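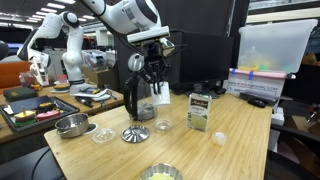 Coffee at the Viranside hall: plunger or drip?

jboyer_viranside
Posted 7/19/25
The drip machine in the hall kitchen has died and the Tandden repair shop wants $200 to look at it. I'm on the roster for the next seniors' lunch, so I'd like to sort this out. Does anyone object to going back to plungers? We used them at the March lunch and I had no complaints.
Jacqueline Boyer

tulley_mike
I object. Plunger coffee is cold by the second cup and someone has to stand there pushing. We had 45 people last time. Put the money toward a new urn.

P_Gautier
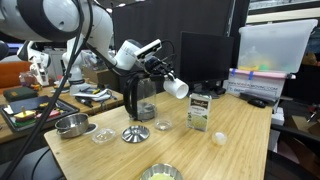 Grind is what people complain about, not the plunger itself. The bag in the hall cupboard is ground for drip, so half of it goes straight through the mesh and into the cup. Buy it coarse, wait four minutes and press slowly. Pull the filter disc out when you wash up, too, like the round metal one with the little knob lying in front of the carafe. If it stays in the jug, old grounds build up behind it and the next lot tastes bitter.
Pascal

tulley_mike
Still a lot of washing up for 45 people.

jboyer_viranside
Fair point about the numbers — but half of them drink tea. Pascal, would the grocer on the Tulley road grind it coarse if I asked?

P_Gautier
They will. Ask for 2 bags, the dark roast.

kettle_on
I disagree with both of you. Instant in a big thermos, milk on the side. My mum ran lunches like that for years and everyone came back.

tulley_mike
They came back for the scones.

jboyer_viranside
I'm not serving instant. Plungers this time, and Mike can bring a price for an urn to the next meeting. I still need someone to pick up milk on the way in.

kettle_on
I'll get the milk. Full cream or light?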